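Shared lives vs. group home: county review of day and residential funding
Supported Living Forum > Policy and Funding

marulanda_g
Has anyone else read the draft plan for moving people out of the Druvden unit? It went up in August with hardly any notice. My brother has been there for 6 years. He has a learning disability and autism, and the plan says everyone should have "a home of their own choosing" within 18 months.

I want that for him. My problem is that the draft says almost nothing about who pays once he is out. The unit is paid for by the state. The apartment would come out of county money, and the county already has a waiting list.

Gilberto Marulanda

northfork_mom
We went through this two years ago when Mosquera House closed. The move itself was fine. The money was the hard part. Our daughter's support hours were cut at the first annual review, and we spent the whole winter appealing. Get the hours written into her plan (his plan, in your case) before the move date. A verbal promise from the case manager is worth nothing after that person changes jobs.

tealights
I read it. Page 8 has the part on pooled budgets, and it is two paragraphs long. They want the state share to follow the person for the first year. After that it says "subject to local agreement."
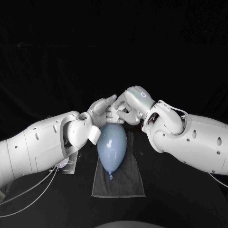

So year two is wide open. If the county and the state can't agree, the provider is the one left holding the bill, and small providers will simply hand in notice. I work for one. We could not carry a single person for three months without payment.

DanK
I think you are all being too hard on it. The last plan had no deadline and nothing happened. This one has a date and a named person responsible for each move. I'd take a flawed plan with a date.

marulanda_g
DanK, the last plan did have a deadline. It was missed and then it was taken off the website. I have the printout.

DanK
OK, I didn't know that. I still think the named person matters.

northfork_mom
It does, if they have the power to sign for money. Ours didn't.

rowan_ots
Occupational therapist here, in a different county. One thing I would push for in your comments is the crisis side. People go back into units when something goes wrong on a weekend and there is no one to call. The draft mentions a "community response team" but gives no hours and no staffing. Ask for both.

Also ask what happens to day activities. Daralell runs the day program for most of the people at Druvden, and their contract is tied to the building. My guess is it ends when the unit does.
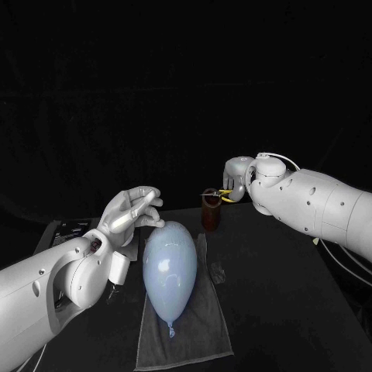 Two robot hands and a light blue balloon on a dark tabletop.

tealights
The Daralell contract can be extended. I was at the provider meeting and they said it is being looked at. No decision yet.

marulanda_g
Thanks, I hadn't thought about the day program. He goes four mornings a week and it is the one thing he asks about.

Does anyone know if comments can be sent on paper? My mother wants to write her own and she doesn't use email.

northfork_mom
Yes. The address is on the last page of the draft. Keep it under 3000 words or they will only log the first part. Tell her to put his support hours in the first paragraph.

jb_66
I'll disagree with the general mood here. My son lived at Jernmont for a long time and he was happy there. He moved out under a plan like this one and he is lonely — he sees paid staff and me, and that is all. I'm not saying keep the units open. I'm saying "own home" is being treated as the answer for everyone, and some people would choose to live with friends.

rowan_ots
That is a fair point, and the draft does allow shared housing. It is in the appendix, under "other options." Worth asking them to move it into the main text.

jb_66
Missed that. I'll look at the appendix tonight.

marulanda_g
I'll put shared housing in mine too. He has one good friend on the unit, and as far as I know they haven't asked either of them about it. Comments close at 5 p.m. on the last day of the month.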